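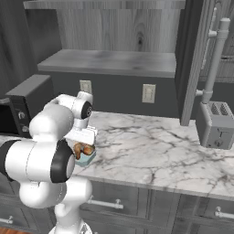 Plostilby Truso Indoor Trainer

Item 674. In stock, ships from our Mundport warehouse.

The Truso is a direct-drive trainer for track and road riders who need to do structured work indoors. You take the rear wheel off, set the bike on the cassette or fixed cog, and ride. There is no tire contact, so there is no tire wear and no roller pressure to set before each session.

It was designed with sprint and endurance track riders in mind. The flywheel is heavier than on our older Dlamini model, and it keeps spinning between efforts the way a fixed gear does on the boards. Riders who train for the scratch race or the points race will notice this most in short, repeated accelerations. Road riders can use it with any standard cassette.

What you get

Trainer unit with folding legs
Fixed cog adapter, 120 mm rear spacing
Quick release and thru axle adapters, 130, 135 and 142 mm
Power cord
Front wheel block
Hex wrenches, 4 mm and 6 mm
Printed setup guide

Cassette, heart rate strap and floor mat are sold separately.

Resistance

Resistance is electromagnetic and is controlled from the app or from your head unit. There are three modes. In fixed mode the trainer holds the resistance you pick, and power rises with your speed. In target mode it holds the power you pick and adjusts to your cadence. Track mode is meant for standing starts and flying efforts. It begins with a high load and lets it drop as the wheel comes up to speed.

Target mode is not suited to full sprints. The unit needs a second or two to react, and on an all-out effort it will lag behind you. Use fixed mode or track mode for those.

Noise

The belt and flywheel make a low hum. Most of the sound in the room will come from your own chain. At high cadence in track mode you will hear the belt. If you live above someone, use a mat and tell them when your sprint days are.

Setup

Open the legs until both lock. Place the unit on a level floor. Fit the cog or cassette with the correct lockring and tighten it fully. Choose the adapter that matches your frame and push it in until it seats. Hang the bike, close the axle, and turn the cranks by hand a few times. If the chain rubs, check the spacer behind the cog first.

Track frames with rear-facing dropouts need the chain tensioned after the bike is on the unit. Tighten the axle nuts a little at a time on each side. Do not stand on the pedals until both nuts are fully tight.

Run the spin-down calibration before your first ride and again any time you move the trainer to another room. The app walks you through it. Warm up for ten minutes first or the reading will be off.

Specifications

Drive: belt, direct mount
Maximum incline simulation: 16 percent
Width with legs open: 61 cm
Width folded: 24 cm
Height: 47 cm
Weight: 21.5 kg
Maximum rider weight: 120 kg
Wireless: Bluetooth and ANT+
Power: 100 to 240 V

Compatibility

Fits most steel, aluminum and carbon frames with the rear spacings listed above. It does not fit tandems or bikes with a coaster brake. Some carbon track frames have a very deep dropout that touches the adapter shoulder. If yours does, order the long adapter, part 88, which adds 5 mm on the drive side.

Care

Wipe sweat off the top cover after every ride. Put a towel over the frame if you sweat a lot, as salt gets into the axle threads. Check the lockring once a month. The belt does not need oil. Please do not spray anything into the vents.

Warranty

Two years on the full unit and five years on the flywheel and belt for home use. Use in a gym or club is covered for one year. Keep your receipt. The serial number is on the underside of the left leg.

Customer comments

Kheri Obura
I bought it to replace a set of rollers. Standing starts are possible on it, which I could not do before. Heavy to carry up stairs. Took off one star for the short power cord.

Areeba Hayat
Good for two-minute efforts and race warmups at home. The first calibration failed and I had to do it over. Fine after that.

Abdul-Rahman Gbeho
The fixed cog adapter was tight going on. Greased the threads and it went. I ride it four times a week and have not had to touch it.

Price and ordering

The Truso is $500 plus shipping. Orders placed before noon leave Mundport the same day. Returns are accepted for 30 days if the unit is clean and in its original box, with all adapters included. For questions about frame fit, write to Panya Rattanakul in the parts department and include the make, model and year of your bike.

Page updated 6 November 2019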